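Ticket 1490: Cloth grip demo, visit day
Opened by: Yulan Li
Product: Codeck hand grippers, pair
Status: open
Date opened: 14/03/2022

Problem as reported: During the Brumness visit the right unit stopped logging finger width partway through the second round. The left unit kept going. Visitors were watching the live plot on the laptop, and the right trace went flat at 10 mm and stayed there.

Setup: Bedroom demo, same as the one we ran in January. Garment on the bed, two units, both on firmware 120. Recording through Wodulent on the demo laptop.

Steps tried
Restarted the recording. Right trace came back for one grasp, then flat again.
Swapped the two USB cables at the laptop. The fault stayed with the right unit, so I ruled out the port.
Opened and closed the fingers by hand with nothing between them. Trace moved normally, full range.
Went back to cloth. Flat again once the fingers closed on thick folds.

Shufen Lu took over the talking while I did this, and the visitors got the part about bed-making early. We finished the garment round on video only — no width data for the right side. Log file is 700 MB, on the shared drive under Belhaj.

Stills from the garment work:

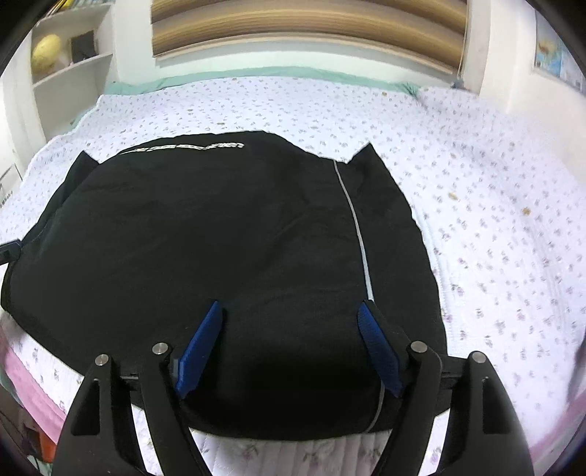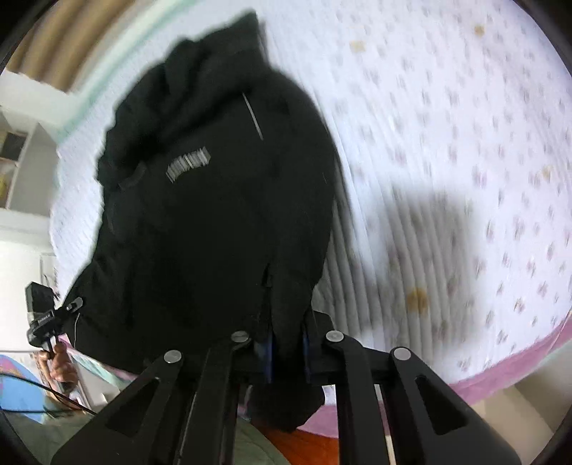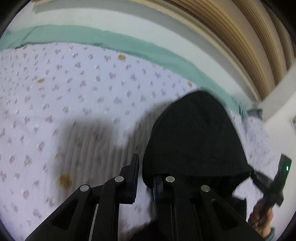
Corinne Rosenthal: I had a flat trace like this on the older pair. Mine was the width sensor cable getting pulled when the fingers took a load. Empty fingers looked fine every time. Can you put a folded towel in the right unit, squeeze, and wiggle the cable where it enters the body? If the number jumps, reseat the connector and add slack before you close it up.

Yulan Li: Tried it with a towel. The number jumps when I push the cable toward the handle. Reseated it, ran three grasps, all logged. I have not added slack yet, no cable ties here.

Zhenhua Cao has ties and will bring them before the next visit. Leaving this open until we get a full garment round with both traces.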